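Ladham shared workshop, bench notebook
Two-arm build, February, Monday evening

Started at the point where I stopped last time, with the wrist cable on the left arm. The old path was too short. When joint five turned more than half way, the plug was pulled sideways and the camera dropped out. I gave it a longer loop and fixed it only at the elbow. I moved the arm by hand to both ends of its range 14 times and lost no connection, so I leave it like this for now.

Second job was the grip force. In the control program from Bastora the closing current is one number for all objects, and I had it at the same value since the first tests with wood blocks. For a thin plastic tube this is too much. I made a small table of values instead, one line per object type, and the program reads the line before it closes. The tube line is now the lowest one. I also changed the closing speed for the last 3 mm, so that the fingers arrive slowly.

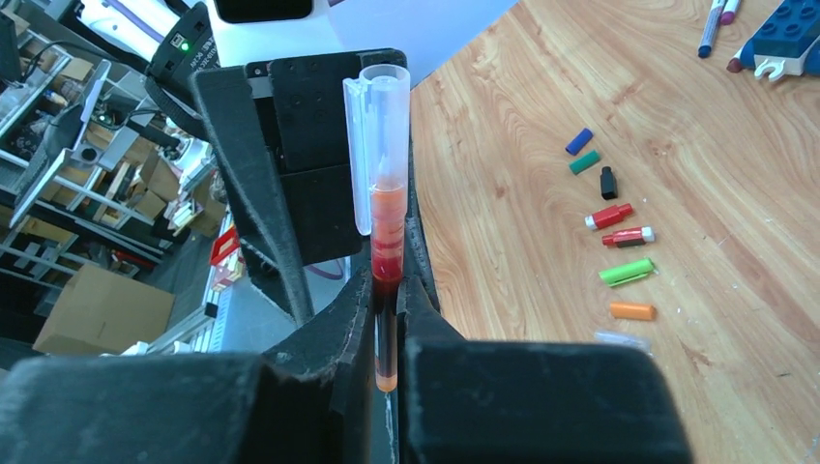
The value I wrote in the table is 30 percent of the old one. Lower than this and the motor stops from its own friction before it reaches the object, at least on this gripper. I did not try the same on the other side yet. The two motors were ordered at different times from Parnex and I do not expect them to behave the same, so each arm should get its own table.

Question for myself: the inner jaws hold on a short length only. For a conical shape it would be better if they could tilt a little. Maybe a printed insert with a soft hinge. To draw next week, if the printer is free.

Then markers. The plan for the handover is still simple: one arm picks, brings the marker upright to the middle, waits, the other arm closes, the first one opens. All the difficulty is in the waiting. With a fixed pause of 2000 ms the second arm is sometimes still moving when the first one opens. With a longer pause it is safe but very boring to watch. What I want is a signal from the second gripper that the current went up, which means it has contact, and only after this the first one opens.

I wrote this as a small state machine with four states. The code is in the shared folder under "handover_coskun", because I used the message format from the Coşkun library and I want to remember where it came from. If the contact signal does not come in time, both arms stay where they are and the program asks for a key press.

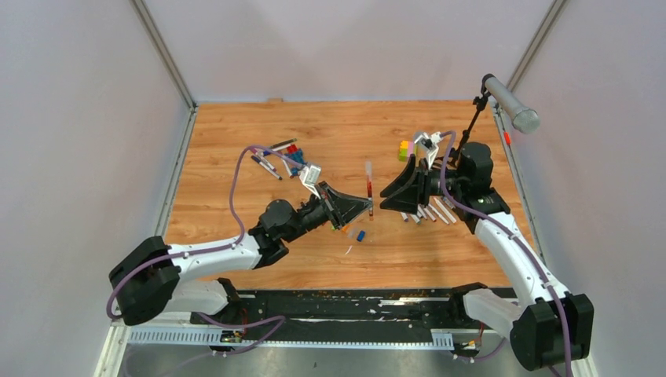 Sioned Yorath thinks the current signal alone will cheat me, since a finger which pushes against the other gripper gives the same rise as a finger which holds a marker. She would also check the finger opening at that moment: if it is wider than the marker, it is no real contact. I agree with this. The position is already in the message, so it costs one more line. I added it before the break and put the limits in the same table as the grip values.

She also asked why I do not use the wrist cameras for this check. Mainly because the delay is not constant. I measured it last month and it was jumping too much to use as a trigger. For finding the marker on the table it does not matter, the arm stands still when it looks.
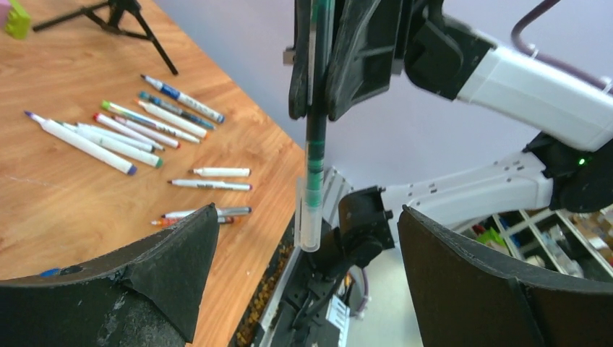

Sioned Yorath

Added by me after reading the pages before. Please write the zero position of each gripper in the table too, next to the limits. The opening check is only as good as the zero, and we set the zero by eye after the fingers were changed. I would do it with the feeler gauge from the drawer under the lathe.

Also the key press. It should not be the space bar, my sleeve was on it twice. I changed it to Enter in my copy and did not touch yours.

Still open: contact check with both conditions, separate table for the right arm, tilting insert, strain relief at the base connectors.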